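**Der Boden als Einrichtungsgegenstand: Gespräch mit der Leitung der Gebäudedienste am Standort Folton**

27. September 2024

Seit Juli sind die Arbeitsräume im Erdgeschoss des Standorts Folton wieder vollständig belegt. Verlegt wurden dort 744 Quadratmeter Teppichboden, verteilt auf 13 Räume. Die Leitung der Gebäudedienste hat der Redaktion der Hausmitteilungen Auskunft über die Auswahl, die Pflege und die noch offenen Punkte gegeben.

Auf die Frage, weshalb die Wahl erneut auf einen textilen Belag fiel, verweist die Leiterin zunächst auf die Akustik. «Wir hatten im Verbindungsgang vier Jahre lang einen Hartbelag. Jeder verschobene Stuhl war bis in die Sitzungszimmer zu hören.» Die Firma Hofstetter habe daraufhin mehrere Muster vorgelegt, die über einen Zeitraum von 108 Tagen im laufenden Betrieb erprobt worden seien. Den Zuschlag habe schliesslich ein Produkt des Herstellers Koteo erhalten. Die Kosten hätten dabei eine untergeordnete Rolle gespielt, die Unterschiede zwischen den Angeboten seien gering gewesen.

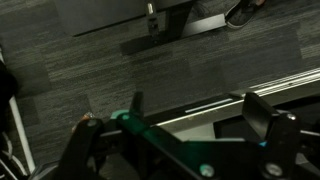
Über die Farbgebung wurde nach Darstellung der Leiterin länger beraten als über das Material. Mehrere Abteilungen hatten sich einen einfarbigen, deutlich helleren Boden gewünscht. «Ein heller Boden ohne Zeichnung sieht am ersten Tag sehr gut aus», sagt sie, «aber wir richten keine Ausstellung ein.» Der graue, gestreifte Teppich füge sich zurückhaltend in die Räume ein und vertrage sich auch mit technischem Gerät und blanken Metallteilen. In den Streifen falle ein einzelner Fussel weniger auf als auf einer glatten Fläche. Für den Reinigungsdienst bedeute dies allerdings, dass nach Plan und nicht nach Augenschein gesaugt werden müsse.

Die Pflege liegt bei der Firma Warkska. Gesaugt wird jeweils am Abend, eine Grundreinigung ist einmal jährlich vorgesehen. Flecken sollen die Mitarbeitenden umgehend melden und nicht selbst behandeln. «Gut gemeinte Versuche mit Spülmittel beschäftigen uns länger als der Kaffee», hält die Leiterin fest. Schwere Gegenstände seien zu tragen oder auf Rollen zu bewegen und keinesfalls über den Flor zu ziehen.

Offen ist noch die Gestaltung der Übergänge zum Treppenhaus. Die bisherigen Abschlussleisten stehen nach Auskunft der Leiterin an zwei Türen leicht vor und sollen ersetzt werden. Ein Termin dafür wird den betroffenen Abteilungen schriftlich mitgeteilt.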